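Talov Online > Community > General Discussion
Thread: Console players and the Dramoser raid, are we getting it or not

rhys_sut
Joined: July
Posts: 13

The PC server got the Dramoser raid with the last update and the console patch notes don't mention it at all. I play on Xbox and my whole fleet is on Xbox. Does anyone have a link to where the developers said it was coming? I remember reading that it would be out on both by now but I can't find the post.

hwang_main
Posts: 750

It was in the stream, not in a post. They said console would get it "after PC is stable." No date. PC is not stable, we had two rollbacks on Prumside, so I would not expect it soon.

TaylaE
Posts: 6

I was told by support that it was coming with the winter update. I opened a ticket over missing crew tokens and asked about the raid at the end. The reply was signed Shayne Waaka if that helps. Same answer for PlayStation.

hwang_main

Support tells people all kinds of things. They told my brother the cargo bug was fixed and it wasn't.

TaylaE

I'm only passing on what I got. The tokens did show up the next morning.

eusebio_h
Moderator

Nothing has been announced for the winter update on console. Please don't quote support tickets as release dates. I have asked Yiran Zhong on the community team for an answer and will post it in this thread when I have it.

For anyone planning ahead, you will need gear level 3 on all bridge officers before the raid unlocks. I keep my officer builds on paper and copy them over when I log in.
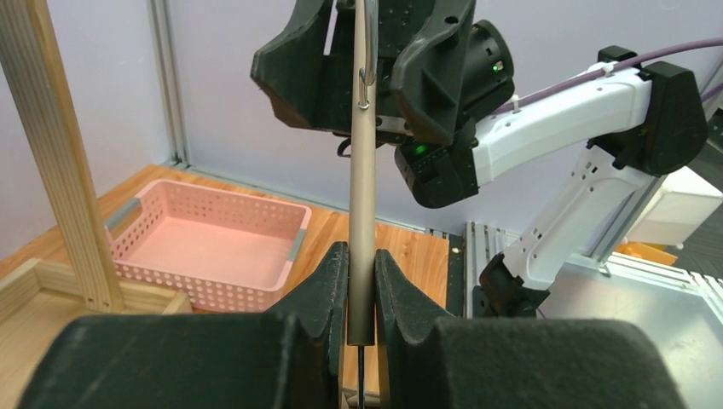 Long rod with a silver clip, held upright

The list I'm working from for the first boss:

1. Two shield officers, both with the repair trait.
2. One engineer with the Hwang drive. The standard drive overheats before the second phase.
3. Anyone else you like. It makes little difference.

rhys_sut

Thanks. I disagree on the drive though. On PC video I watched a group of six clear it with standard drives, and the Hwang costs more than most free players are going to have. Telling new people they need it will just push them to the store.

eusebio_h
Moderator

You can earn it from the Prumside daily missions without spending anything. It takes a while.

hwang_main

It takes forever. Rhys is right. Standard drive works if your pilot vents early. My group does it that way every week.

TaylaE

Is the officer uniform from the raid account-wide or per captain? I want the black one and I have 3 captains.

hwang_main

Per captain. Everybody complained and they left it that way. It's a poor reward for the time it takes.

TaylaE

I don't think it's poor, it's the only all-black set in the game. I'll run it three times if I have to.
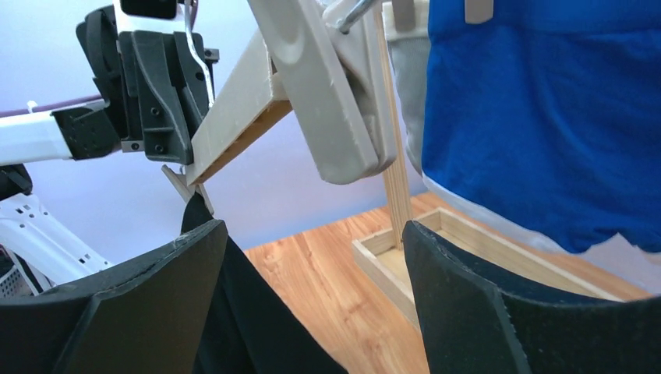

Update from the community team

eusebio_h
Moderator
Nov 5, 2021

Answer from Yiran: the Dramoser raid is in testing on both consoles. It will not be in the next patch. They will give a date when it passes certification. The uniform stays per captain for now.

rhys_sut

OK, that's at least an answer. I'll tell the fleet to keep doing dailies.

hwang_main

So after PC is stable, like I said.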